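Koto Open Day Recordings: README

Hello, and thank you for downloading this. The folder holds the recordings we made at the Koto open day in October, when we opened the manipulation room to families, students and anyone else who felt like coming in, and spent the whole day tidying slippers in front of them. It's a small set and a friendly one, and we've tried to write down everything we would have wanted to know if somebody had handed it to us.

What's in it

There are 500 episodes of one household task, done by hand with a pair of hand-held grippers. The person at the table wears nothing fancy on their arms. They hold one gripper in each hand, squeeze to close the jaws, and move slippers in and out of a little shoe rack the way they would at home (well, a bit more slowly than at home). Seven of us took turns at the table, swapping whenever somebody's wrists got tired. Every episode has video from the head view and from both grippers, plus jaw opening and gripper position over time.

We picked slippers because visitors understand them right away. A six-year-old can look at a slipper and a rack and tell you what ought to happen next, and plenty of them did, loudly. Soft shoes are also a nice honest problem for a gripper, with rounded sides and a sole that you'd like to end up facing the floor. 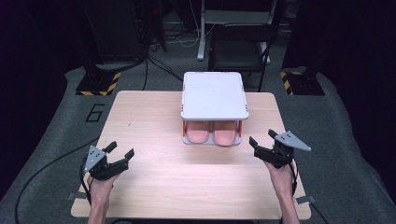
Most visitors had pictured a robot arm doing everything by itself, so we spent a good part of the day explaining the order of things. First a person does the job with the grippers, many times over, and then a policy is trained on what was recorded. People warmed to that idea faster than we expected! One group of high school students stayed through lunch and ended up arguing with each other about whether it's better to pick up a slipper by the heel or across the middle. We don't have a firm answer, and you'll find both in the data.

How the day ran

Doors opened at 10 a.m. and we kept going until 4 p.m., with a break when the room got too warm. Operators talked while they worked, so you'll notice pauses in the motion where somebody was answering a question with a slipper still in the jaws. We thought about trimming those and decided to leave them in, with a flag in the episode table called talk_pause. If you want steady, uninterrupted motion, filter on that column first.

Left and right slippers were handled in whichever order the operator liked. Some episodes take the shoes out of the rack and some put them back, and the column named direction tells you which.
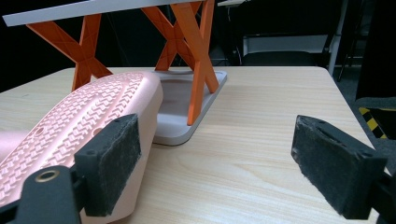
Gripper view: one felt pad against the side of a pink slipper, with the rack's orange legs behind it.

Folders and files

episodes/ has one folder per episode, each with three video files and one motion file
episode_table.csv lists operator number, direction, talk_pause and outcome
visitor_notes.txt has 68 comments from the guest book, typed up with names left out
calibration/ has the gripper and camera settings for the day

Outcome is either done, dropped or stopped. Dropped means the slipper left the jaws before it should have, and those episodes are kept at full length, including the second try if there was one.

The whole set comes to 2,187 files. If your count is different after unpacking, the download was probably interrupted, and a fresh copy usually sorts it out.

Conversions and related sets

We also provide a copy in the Tidach layout for people who already have a loader for it. The videos are the same, only the folder names change. The earlier Segers set used the same task wording but an older gripper calibration, so please don't mix the two without reading the notes in calibration/ first.

Known problems

Audio has been removed everywhere, which is a pity for the jokes but kinder to our guests. Timestamps in the gripper videos can drift a little from the head view in the longer episodes. A fix is planned for the next version.

Using and citing

You're welcome to use the recordings for research and teaching. Please credit them as "Koto Open Day Recordings, Gresteck" and mention the version you downloaded. If you build a classroom exercise on top of them, we'd dearly love to see it.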